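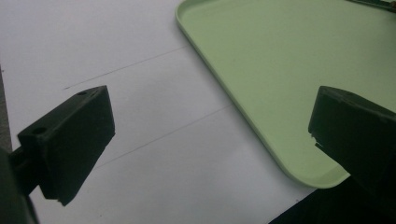

Tip the whole drawer out on the floor and be done with it by lunch, went the first reply under my piece on linen cupboards, followed by a second telling me that trays are for people with too much time. Fair enough on the second count. On the first, I have tipped a drawer out on the floor. I was finding map pins in January, mostly with my heel.

So we are doing it on the table, with a tray and a big sheet of white paper, and it will take an afternoon. I'm talking about the third drawer down, the one under the cutlery and the tea towels, where batteries go to retire. If your kitchen has a different drawer for this purpose, you already know which one it is.

What you need

A tray with a raised rim. Mine is pale green plastic with rounded corners, and the corners matter more than you'd think. Square ones collect fluff, and you can't get a thumbtack out of them without swearing. With a rounded corner you tilt the tray and everything slides round the bend and out. The rim stops bearings and beads leaving for the skirting board.

A large sheet of white paper, big enough to cover most of the table. Butcher's paper off the roll is good, and so is the back of old wrapping paper if it will lie flat. Brown paper is no use. Half of what lives in the third drawer is brown, or has become so.

A few jars with lids. I use the 100 ml ones that marinated artichokes come in, which means I have eaten a great many marinated artichokes.

A pencil, a roll of masking tape, a damp cloth, a bin and a bag for the op shop. Also a cup of tea, to be kept on the bench, well away from the paper. I've done the other thing.

Setting up the table

Clear the table properly. Shoving the mail to one end doesn't count, and by the second hour the mail will have washers in it.

Lay the paper so it overhangs the edge nearest you by a hand's width, then fold the overhang under and tape it. That gives you a soft front edge and stops your sleeve from dragging the lot into your lap. Leave the other edges loose. You'll want to lift them later.

Put the tray on the paper towards the back, on the side of your better hand. I set mine slightly askew so that one rounded corner points at me. It looks careless and works well, as that corner becomes the spout when you pour things off. The rest of the paper is your working ground, and should stay as open as you can bear to leave it.

Good light next. Drag a lamp over if the afternoon is grey. You are going to be telling a three-amp fuse from a five-amp fuse by reading the side of it, and you are not as young as you were when you put it in there.

Taking the drawer out

Pull the drawer all the way out if it will come. Mine is an Ondum, 359 mm across on the inside, with a catch on each runner that has to be pressed upwards while you pull forwards, an arrangement plainly designed for somebody with three hands. If yours won't release, leave it where it is and bring things over by the handful. A stuck drawer is a job for another day, and I am not writing that page until my knuckle heals.

Take the big things out first and stand them on the bench: the torch, the rolling pin with one handle, the phone charger, the other phone charger. Anything longer than your hand has no business in the tray. It'll only lie across the top and keep you from seeing what's underneath.

Now the small stuff. Take one loose handful from the front of the drawer and put it in the tray. One. I know how it feels to have momentum, and I know what the tray looks like after the fifth handful, when it has stopped being a sorting tray and become a smaller, greener drawer.

Sorting, first pass

Work from the tray to the paper. Pick something up, decide roughly what it is and put it down on the white in a loose heap with its relatives. I start with these heaps, and write the name of each on the paper in pencil beside it:

Fixings – screws, nails, hooks, picture wire, wall plugs
Electrical – fuses, batteries, the little bulbs
Stationery – clips, pins, rubber bands, pens that may or may not go
Kitchen – corn holders, bag clips, the spout off something
Keys
Parts of things

Parts of things will be the biggest. Don't fight it on the first pass. In there will be a plastic foot, a grey knob, a spring, a bracket from a blind you don't have any more and a hex key from Schouten, who have put one in with every piece of furniture I've ever bought from them and appear to think I'm building a collection. They're right.

When the tray is down to crumbs, tip it over the bin by the rounded corner, give it a wipe and go back for the next handful. Wipe it every time. Battery crud and cake sprinkles look much the same in a small enough quantity.

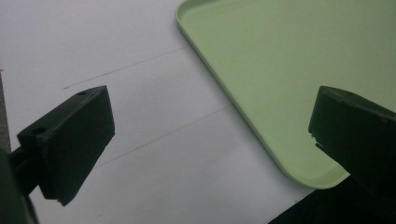

Keep the heaps away from the tray as they grow. The temptation is to build them right up against the rim, where it's handy, and then the first time you lift the tray you plough through the fixings. Leave a strip of bare white all the way along that side. If you're running out of room, that's the paper telling you to throw something out.

Pens get tested on the edge of the paper as you go. A pen that needs scribbling to get going should be thrown away, however nice the hotel was.

Batteries deserve a bit of care. Put a scrap of masking tape over the ends of any loose ones, and over both faces of the button sort, and keep them out of the tin with the screws. Anything leaking goes straight in its own bag for the battery drop-off and you wash your hands. If there are small children about, the button batteries leave the table first and go somewhere high.

Second pass

Have your tea now. It's cold, but you've earned it.

Take one heap at a time, scoop it back into the empty tray and sort again, finer. This is where the tray comes good. You can spread a heap of fixings one layer deep, tilt gently, and the round things will roll down to the low side while the flat things stay where they are. Washers are the exception. Washers do as they please.

For screws, I separate by length and by head and stop there. I used to go further and had a Varkon cabinet with 63 little clear drawers in it, every one labelled, and for two years I never once found the screw I wanted, as I could never guess what past me had decided to call it. "Misc. brass, short" is the sort of thing that seems lucid at the time. Long ones and short ones will do. They go in the artichoke jars and the jars go on their sides, so you can see through the bottom.

Keys: try every key in every lock you own, once, today. Tie a tag on the ones that work. The others can go in an envelope with the date on it, and mine says 2/6/23. If the envelope hasn't been opened by the time you next do the drawer, recycle the keys with the scrap metal. You'll need one the following week. I can't help you with that.

Rubber bands get a stretch. The ones that snap have saved you a decision.

As for Parts of things, hold each one up and say aloud what it came off. If you can name it and you still own the something, tape the part to the something, inside or underneath. The grey knob turned out to belong to the Roltelgate toaster oven, which has been operated with pliers since before we moved. If you can't name it, it goes in one jar, with a lid, and when the jar is full you aren't allowed another jar.

Getting it all back in

Wipe the drawer out and let it dry with the front end propped up. Line it if you like. The white paper off the table does nicely, pencil side down, cut a shade narrower than the drawer so that it doesn't ruck up at the sides.

Divide it with whatever you have. Shoebox lids, loaf tins, the bottom half of an egg carton for the fuses. There are four compartments in mine and I wouldn't go past that. The things you reach for in the dark go at the front: torch, matches, fuses. Tape and scissors go behind them, then the jars, with the chargers coiled up at the very back, where they can whisper to each other.

Before you cut or bin the paper, lift the two back corners, let everything left on it run down to the middle crease and pour it into the tray for a last look. I've rescued an earring back this way and the tiny screw from a pair of glasses, along with a good deal of glitter from a craft project that predates the house.

Keeping the tray

Don't put the tray away in the cupboard with the baking things. Mine lives on top of the fridge, and the pocket debris goes in it through the week: coins, twist ties, the spare button in its wee plastic bag. When you can't see the floor of the tray, take it to the table and do a single handful's worth of sorting. It takes about as long as boiling the kettle.

If the tray gets scratched or a bit grubby, warm water and dish soap is plenty. Skip the scouring pad. It dulls the surface, and then pins cling to it and you're back to fishing them out with a fingernail.

The linen cupboard page has been corrected, by the way. Fold the fitted sheets last.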